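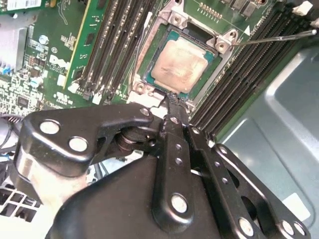
In Praise of the Old Machine With Its Lid Off

My neighbor Merja Aaltonen was going to put her desktop computer out at the curb in February, and I talked her out of it, and I have been thinking ever since about why I was so stubborn on the subject. It was a big, heavy, unlovely tower, the sort an office buys by the dozen and then forgets, and it had begun shutting itself down in the middle of her letters. She had already picked out a new one at the shop in Otholm, a slim little thing with hardly a seam on it, and was perfectly happy to pay 1,115 dollars and be done with the matter.

I asked her to give me one evening first. I am no engineer (I taught geography most of my life, and still get my left and right mixed up when I'm working from the back of something), but I do own a screwdriver, and my old friend Ilari Turunen taught me long ago that a computer running too hot is very often a computer wanting fresh thermal paste. A small tube costs less than lunch. You take off the cooler, you clean away what's dried up, you put on a bit of new, and you close everything up again. Merja made coffee and sat with us, a little doubtful, and by the time the cover was off she had pulled her chair in closer than mine.

What I love about the insides of those old machines is how plainly they are laid out for a person to get at. The memory stands in long slots with latches at the ends. The processor sits under a metal plate, and the plate is worked by a lever, just a thin bent rod that you ease out to the side and lift. Somebody sat at a desk years ago and decided that a stranger with ordinary fingers ought to be able to do that, and I find it a very courteous thing to have decided.

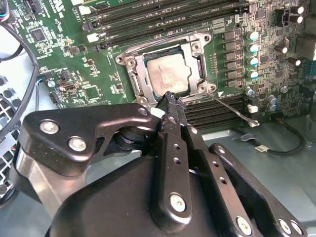

The socket with its load plate up and the processor still resting in place.

Now, I know what my nephew Lenni Ojala will say, because he has said it to me over a good many dinners. He says most people don't want to open anything, that the sealed ones are lighter and quieter and use less power, and that my fondness for screws is a hobby and shouldn't be mistaken for a principle. He has a point about the power, and I'll give him the weight too, having carried Merja's tower down two flights of stairs. There are days when a new machine is simply the sensible choice, and I wouldn't want anyone to keep a worn-out thing going from guilt.

But most people don't want to change a tire either, and we would still think it very strange to be sold a car with the wheels glued on. You needn't do the job yourself to be better off because it can be done. When a thing comes apart, then your neighbor can fix it, or the fellow with the bench at the back of the stationery shop can, or a patient fourteen-year-old. When it doesn't, you have one choice left, and it's the one with the price tag.

There is also the matter of nerve. Merja told me she had always believed that if she so much as touched the inside of a computer it would be ruined. You do have to be careful, of course! Unplug it first, touch the bare metal of the case, keep your fingers off the contacts, and never force that lever. All the same, careful is a long way from forbidden, and I think a good many of us have been taught to confuse the two.

Her computer is back under the desk by the window, and she has been finishing her letters. She wants to know next whether it would take a bigger drive, and I have told her to come by after supper and bring the screwdriver, which she still has.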